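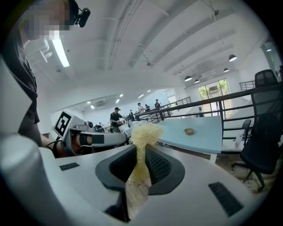 Orenell unscented body wash – has the formula changed?

Print this thread | E-mail this thread

birchlane
Aug 31, 2021
I've been buying the Orenell unscented wash for years, the big bottle with the pump. My son has dry skin on the backs of his knees and it was the one thing that didn't make him itch. The last bottle I picked up has a slightly different label (the leaf is gone, the name is in lower case) and it smells of something. Not strong, a bit like cucumber. It also comes out thinner than before.

The ingredients list looks longer to me but I threw the old bottle out, so I can't compare. Has anyone else had this? I don't want to write to them if it's just me.

marnie_k
Not just you. Mine has the new label and I noticed the smell in the shower straight away. I wouldn't call it cucumber, more like the inside of a new handbag. It doesn't bother my skin at all, but I bought unscented for a reason.

tworows
"Unscented" and "fragrance free" aren't always the same thing. A company can call something unscented when it has an ingredient in it to cover up the smell of the other ingredients. Look for the word parfum or fragrance near the end of the list.

birchlane
Just looked. There is no parfum or fragrance on the list. There is a cucumber fruit extract though, so my nose is fine.

tworows
Then that's your smell. Plant extracts get listed under their own names.

Dottie in Harju
I still have an old bottle in the guest bathroom and a new one in ours, so I put them side by side. The old list has no cucumber in it. The new one does, and glycerin has moved down a couple of places. Otherwise they are close to the same. I can type both out if anyone wants them.

I actually like the new one better. The old one left a film on the tub and I was forever scrubbing it.

birchlane
Yes please, if you don't mind. I'd like to show it to the pediatrician in case it matters.

pennywise_p
You're all paying too much anyway. The Plondmont refill pouches are a fraction of the price and the wash is every bit as good. I fill up an old pump bottle and that's that. Three pouches last our family of five all winter.

marnie_k
I tried Plondmont and it dried my hands out badly. Also the pouch split at the spout and I had soap all over the bottom of the cupboard. I wouldn't recommend it to someone with a child who has dry skin.

pennywise_p
That's one pouch. I've bought dozens and never had one split. You have to cut on the line and not above it. And dry hands could be from anything, we've all been washing them more than we used to.

marnie_k
I cut on the line.

tworows
Can we keep to the question? Birchlane asked about Orenell.

C. Collado
Long time reader, I don't post much. I wrote to Orenell in May about the same thing and got a reply from a Montserrat Cifuentes in their customer service. She said the wash was reformulated in the spring, that the new version "remains free of added fragrance," and that they don't plan to bring the old one back. She offered me a coupon. I asked why the bottle doesn't say new formula anywhere and didn't get an answer to that part.

It was a polite letter, I'll give them that. But I used that product on my mother when I was looking after her and I trusted the label. I've moved to the Stistuso bar and I'm satisfied with it. It comes in a plain box and has a short ingredients list.
– Consuelo Collado

birchlane
Thank you Consuelo, that answers it. I'm annoyed about the label too. A small sticker would have done.

How does the Stistuso bar hold up in a shower? Ours sits right under the spray and bar soap turns to mush.

C. Collado
It goes soft if you leave it in water, same as any bar. I keep it on a rack with slots and cut it in half so only one piece is in use. The other half stays in the box.

Dottie in Harju
Here are the first few from each, the rest is in the same order.

Old: water, coco-glucoside, glycerin, sodium chloride, citric acid.
New: water, coco-glucoside, sodium chloride, cucumber fruit extract, glycerin, citric acid.

I still say people are making a lot of this. Companies change things all the time. If it said new formula on the front everybody would complain about that instead.

tworows
I don't agree. Somebody buying a plain wash for a skin condition is exactly the person who needs to be told. It costs nothing to print it on the next run of labels.

Dottie in Harju
It costs something. I worked in packaging for a while and label changes are not free. But they were changing the label anyway, so fine, I'll give you that one.

gus_n_roses
If anyone is after the old version, the hardware store near me had a shelf of them with the leaf still on. Look in places that don't sell much soap. I bought four and left the rest.

marnie_k
Going to try that. Our feed store carries it and I doubt they've reordered in ages.

birchlane
Update: I put a little of the new wash on my son's arm for three nights and there was no rash. Behind the knees he says it stings, so we've stopped using it there. I have ordered the Stistuso bar and will ask the pediatrician at his next visit. The rest of the bottle is going to be hand soap for the downstairs bathroom.

pennywise_p
Let us know about the bar. What did it cost with shipping?

birchlane
Shipping was free over a certain amount, so I added a second bar and a washcloth. I'll post when they get here.

Recent threads
Pump bottles that stop working halfway down
Hand cream that doesn't feel greasy
Plondmont refill pouches – worth it or not?
Soap dishes that drain
Gift sets for a new neighbor
Dish gloves for small hands

Contact us | Copyright and terms | Back to top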